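Print this page | E-mail this page

Studthorpe Tables and Trays: progress report to the Lenholm Fund
Last updated: April

Prepared by Usman Baloch

You asked for a shorter report this time. I have taken out the section on signage, which you said you had read twice without learning anything.

Where we are

The grant was for one purpose: getting the tables in the Studthorpe hall cleared after lunch, with the bottles going one way and the trays another. The hall seats 100 when everybody is on good terms. Before the project, clearing up meant pushing everything to one end of the table and hoping. We now have a routine, written on one sheet, and people mostly follow it. The sheet has gone through 6 versions. Version four had a flow chart and we don't discuss it.

The routine goes like this. Bottles come off the tray first and are laid on the cloth. Trays are wiped and stacked at the hatch. Bottles are then picked up, emptied into the sink if they need it, and put in the recycling. The cloth comes off last and gets shaken out in the yard, downwind of Mingxuan's car.

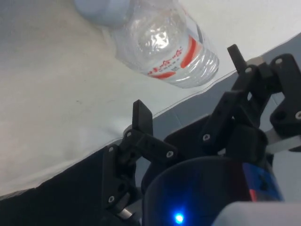 Bottles have been the slow part all along. The thin plastic ones roll if you look at them wrong, and the ribbed end gives you a decent grip while the smooth middle gives you none. We tried standing them up, which worked until somebody leaned on the table. Laying them down flat is the rule now, and we have stopped arguing about which way the cap should point.

Caps stay on. Our recycling people at Rirora changed their minds about this in the first month and I have their letter, which runs to two pages and could have been those two words.

Count so far

We have sent off 3,738 bottles since the project began. Lihua Cui keeps the tally in a green notebook and will not round it up, although I did ask. The target in the application was higher, and I wrote that target myself late in the evening before the deadline. I would like to propose a more modest one for the second half and attach it to this report as a separate page.

Trays

The red trays have earned their money. They are shallow, they have handles at both ends wide enough to take hold of properly, and they wipe clean in one pass unless there has been curry. The old beige ones from Meng warped after a season in the dishwasher and rocked on the table like small boats. We kept a few for the plant pots. 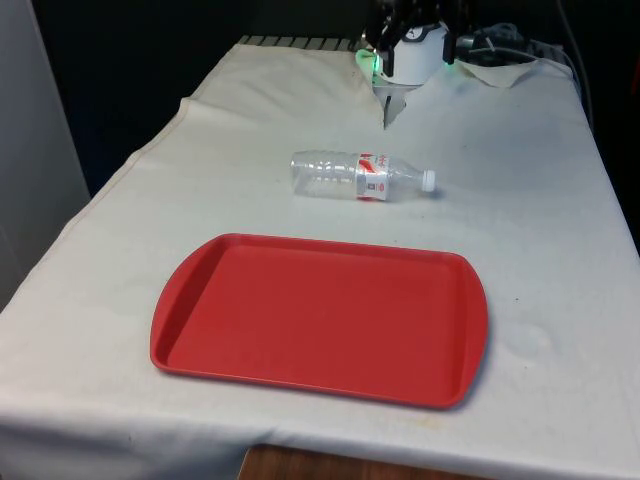

We bought 30 more red ones out of the equipment line and came in a little under budget. The difference went on dishcloths. I can supply the receipt, which is mostly legible.

The cloths

This is the part where I admit to something. The application said "wipe-clean table coverings," and what we have is plain white cloth. Jianhua Tang got a very good price. It looks smart for the first half hour on a Saturday and then it starts to remember every lunch it has been through. It creases, it hangs over the front edge where children can pull it, and the marks in the middle do not all come out in the wash. 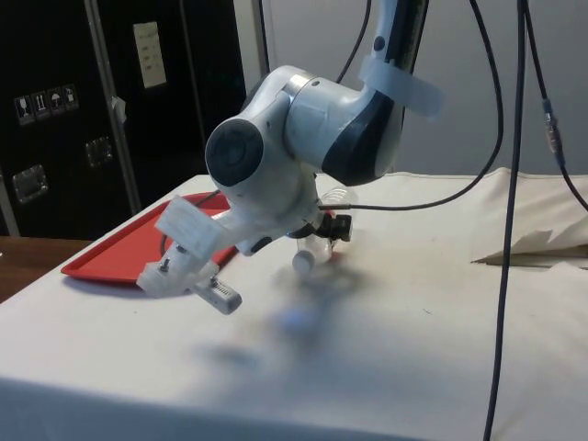
Chak-lun Choi would keep the white cloths and give up on the idea of spotless ones. "You can see a spill straight away on white," he wrote in his comments on the draft. "On the old patterned vinyl we were finding soup from the week before. Wash them hotter, buy two spares, and leave it alone."

I have priced two spares. I have also priced the vinyl, in case you take the other view, and the vinyl is uglier than I remembered but does come in a wider roll. Clips for the corners are on order either way. Folding the spare cloth under at the back of the table helps a bit, until it works its way out again into a ridge and the glasses start to lean.

What has not gone well

The training afternoon was attended by the people who already knew how to do it. The second hatch still sticks. Two of the bins were delivered in the wrong color, and for a while everything went into whichever one was nearer the door, so the first month's tally should be read kindly.

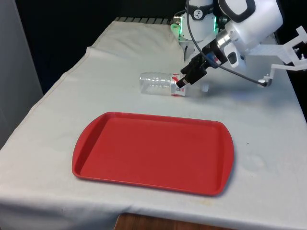

Will the routine keep going once the grant runs out? We expect it to, as the trays are paid for and the only regular costs left are laundry and recycling sacks, both of which the hall has agreed to take into its own budget.

Next steps

Fit the corner clips. Decide on cloths. Get the hatch planed. Run the training again at a time of day when people are hungry, and hold lunch until the end of it. Lihua would also like a second notebook.

I would be glad of an answer on the revised target before we reprint the sheet, which will be version seven.

Usman Baloch

Print this page | E-mail this page

Related items
Studthorpe hall: bin collection and what goes where
The one-page clearing routine (version six)
Letter from Rirora about caps
Lenholm Fund: notes for current grant holders
Old beige trays, free to anyone with plant pots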